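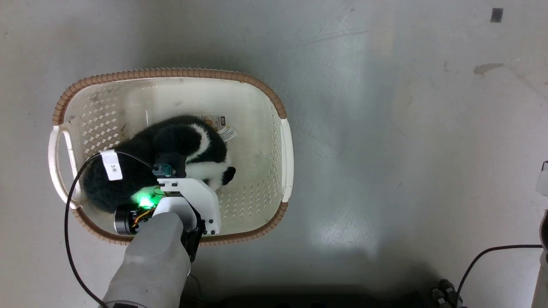
How to Write Notes for a House Sitter

By Mitali Khan
Thursday, August 6, 2020
6 min read
14 shares | 3 comments

Most house sitter notes are written the night before a trip, on the back of something, by a person who is also packing. They leave out the water shutoff and spend half a page on the TV remote. A good set takes one evening if you do it in the right order, and you can use it again for every trip after that.

I have sat for other people and had people sit for me, first in Zudthorpe and now in a smaller place outside it. The method below is the one I have settled on. It works for a weekend or a month.

What you need

A notebook or a few sheets of scrap paper for the first draft
A computer and printer, or neat handwriting
A roll of masking tape and a marker
A clear plastic sleeve or a binder
A phone, for testing the numbers you write down

Step 1. Walk through a day

Start at the front door with your scrap paper. Pretend you have just arrived with a bag and a key. Write down each thing you would need to know, in the order you would need to know it. Which lock turns first? Does the door have to be pulled toward you? Where is the light switch?

Go on to the kitchen, the bathroom and the bedroom. Then go through the evening and the next morning. Don't sort anything yet and don't worry about the wording. My first draft is usually four or five messy pages, and a lot of it gets thrown out later.

Pay attention to your own habits. If you jiggle, lift, kick or hold something to make it work, write it down. You have stopped noticing these things, and your sitter will meet all of them on the first night.

Step 2. Make the emergency page first

The emergency page goes on top and gets a sheet to itself. Use large type. It should have:

The full street address, including the apartment number
Your phone number and the number of one other person who can make decisions
A neighbor with a spare key
The vet, if there are animals, with the address and opening hours
The plumber or building office
Where the water shuts off
Where the electrical panel is
Where the fire extinguisher and first aid kit are

The address matters more than people think. A sitter may know how to get to your house without knowing the house number, and that is a bad thing to be looking for during a phone call.

Call each number before you print the page. When I did this in May, two of mine were out of date. The plumber, Lultetti, had moved offices, and my neighbor had changed her cell phone without telling me.

For the water shutoff, write directions a stranger could follow: "Under the kitchen sink, at the back on the left. Turn clockwise until it stops." Then put a piece of masking tape on the pipe next to the valve and write WATER OFF on it. Do the same for the gas if you have it.

Step 3. Write the daily page

The daily page is the one your sitter will look at most. Split it into morning and evening. Keep each line short and start it with a verb.

Mine has looked like this:

Morning
Feed the cat one scoop, dry food, blue bowl
Change the water
Open the kitchen blinds
Bring in the mail

Evening
Feed the cat half a can, wet food
Scoop the litter
Water the tomatoes if it did not rain
Lock the back door, both locks

If something only happens on certain days, such as trash pickup, put it on a separate calendar page. Sitters miss it when it is buried in the daily list.

For plants, tape a small note to each pot. Write how often and how much, using a cup that is already in the kitchen. "Half a mug every 3 days" is clear. "Keep moist" is not. I group the thirsty ones on the same table so they can all be done at once.

Step 4. Write one short card per appliance 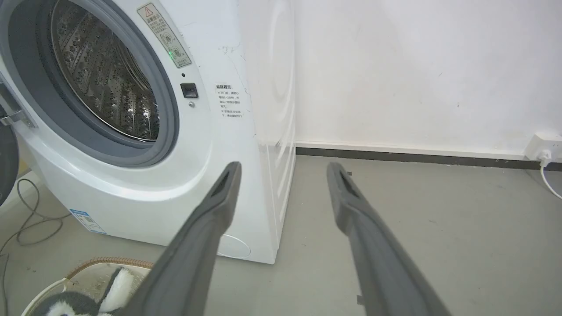 Appliance cards should cover only what a guest will use: stove, dishwasher, coffee maker, washer, thermostat. Give each one a card or a half sheet with three to six lines. Say how to turn it on, which setting you use, and what it does when it is finished. Skip the settings you never touch. Look at what is printed on the machine too, and don't count on it to help your sitter. The warning label on the front of this washer is in Chinese, in small type, so anyone who can't read Chinese will be going by your card. Copy out what matters in your own words and mention how you like things left. For a front loader I write, "Leave the door open after you take your clothes out." Tape the card where it can be read while standing at the controls.

A card for a dishwasher might read:

Soap is under the sink
Use the Normal button only
Push the door until it clicks
It beeps when done – you can ignore the beep

Thermostats need extra care. If yours runs on a schedule, say so, and say what happens if somebody changes it. I ask sitters to leave ours at 72 in the summer and to press Hold if they want something else. My sister has a Lendano unit that goes back to its own program after an hour, and her last sitter spent three days pressing the same button. One line on a card would have fixed it.

If you have a machine you would rather a guest not use, say so plainly. "Please don't use the slow cooker" is enough. You don't owe a paragraph about it.

Step 5. Say what is allowed

Sitters are often too polite to ask. Put a short page in the binder that covers:

Food they can eat and food they should leave
Which towels and sheets are theirs
Whether guests are all right, and whether they can stay over
Where to park
Whether they can do their own laundry
Rooms you would like left closed

Write it in a friendly way. I put the yes items first. Most people will read a list of yeses and feel at home, and then the two or three noes don't sting.

Add the Wi-Fi name and password on this page, in large type. If the password has a zero or a capital O in it, say which.

Step 6. Test it on somebody

Hand the notes to a person who doesn't live with you. Ask them to make coffee, turn on the TV and find the water shutoff while you sit in another room. Keep quiet while they do it. Each time they call out a question, write it down and fix the page.

My friend Shin did this for me and got stuck at the front door, which I had left out completely. I had started the test with her already inside.

If you can't get a tester, put the notes away for a day or two and read them again in the morning. It is less useful, but you will still catch some things.

Step 7. Print, sleeve and place

Print one full set. Put the emergency page in front, then the daily page, the calendar, the allowed page and anything left over. The appliance cards go on or next to the appliances.

Leave the binder on the kitchen table. Send your sitter a copy by email as well, and ask them to read it before you leave so there is still time for questions. Take a copy with you. When a sitter calls to ask about the second line on the daily page, it helps to be looking at the same thing.

When you get back

Ask what was missing. I leave a blank sheet and a pen at the back of the binder with "What should I add?" written across the top. Some sitters fill it in and some don't. Ours last year wrote that the bathroom fan and the bathroom light are on the same switch, but only if you press the lower half.

Make the corrections within the week, while the binder is still out. Then check the emergency page again before the next trip – phone numbers go out of date faster than anything else in it.

Length for a short stay

For a stay of 2 nights or less, with no animals, you can get by with the emergency page, the Wi-Fi password and the front door directions. Leave the rest of the binder out anyway if you have already made it.

3 comments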